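How to Get Stains Out of a Stone Countertop

Stone counters are sold on the idea that they will outlast you. They will, and they'll remember every lemon you ever put down on them. Marble is the worst for this, with limestone close behind. Granite mostly shrugs, though a pale granite that hasn't been sealed in a while will drink cooking oil like anything else.

What follows is the poultice method, which sounds medieval and is. You make a paste, spread it on the stain, cover it, and go away. The going away is where most people fail.

First, is it a stain?

There are two kinds of trouble on a stone counter, and they get mixed up constantly. A stain is darker than the stone around it. Something soaked in. An etch is paler or duller, and you see it best by crouching at the end of the counter and looking toward a window. Acid did that, by eating the polish. Wine, vinegar, tomato sauce and most of the bathroom cleaners under your sink are all guilty.

A poultice pulls out stains. It does nothing for an etch except cover it up for a day. If yours is an etch, skip to the end.

What you need

Baking soda
Dish soap
Hydrogen peroxide, the ordinary drugstore kind
Plastic wrap
Painter's tape
A plastic scraper (an expired loyalty card is fine, and finally useful)
Soft cloths
Patience, which the hardware store in Kodater does not stock

You can buy ready-made poultice powder. I've used the Skudex one and it works. It's also a white powder you mix with liquid and leave under plastic wrap, so make of that what you will.

Work out what got spilled

For oil, butter or salad dressing, mix baking soda with water and a squirt of dish soap.

For coffee, tea, wine, fruit or anything else that was once a plant, mix baking soda with hydrogen peroxide. On dark stone, try it somewhere hidden first. Peroxide can lighten it, and then you'll have a pale spot where the dark spot was and a second project.

For rust, stop. Rust needs its own product, some of those are acidic, and acid is how etches happen. Call someone with insurance.

Never mix peroxide with bleach or ammonia. Your counter isn't worth it.

Making and applying the paste

1. Wash the area with plain water and a drop of dish soap. Dry it.

2. Stir the liquid into the baking soda a little at a time until it's like peanut butter. If it runs, add more powder. If it crumbles, add more liquid. If you now have enough for the whole kitchen, you did what I did.

3. Spread it over the stain, as thick as a pencil, and go a finger's width past the edge on all sides.

4. Cover with plastic wrap and tape down the edges. Poke 5 small holes in the plastic with a toothpick.

5. Leave it overnight. Do not lift the corner to check. You're going to lift the corner to check.

6. In the morning, take off the plastic and let the paste dry completely. This can take most of another day.

7. Scrape it off gently, rinse, dry, and look.

An old oil stain may need the whole business repeated. My worst one, under where the olive oil bottle used to live, took nine rounds. By the fourth I had started describing it to guests as a natural feature.

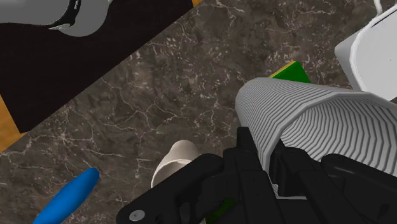
Dark veined marble with a large cup. Check patterned stone from several angles before you decide a mark is a stain.

Sealing it afterward

A poultice can take some of the sealer with it. Put a few drops of water on the spot and wait ten minutes. If the stone darkens, it needs sealing. Let it dry out fully, wipe on a penetrating stone sealer, give it as long as the can says, and buff off every bit that hasn't soaked in. Leftover sealer dries to a haze, and removing haze is a separate article.

If it's an etch

Light etching on polished marble can sometimes be buffed out with marble polishing powder and a damp cloth. Expect a sore arm. For the bigger ones there are diamond pads, which come in grits up to 3000 and must be used in order, with water, by someone who has practiced on a spare tile. On a honed finish, leave the powder alone or you'll get one shiny patch.

I was quoted $199 to have a single ring polished out by the window. There is now a fruit bowl by the window.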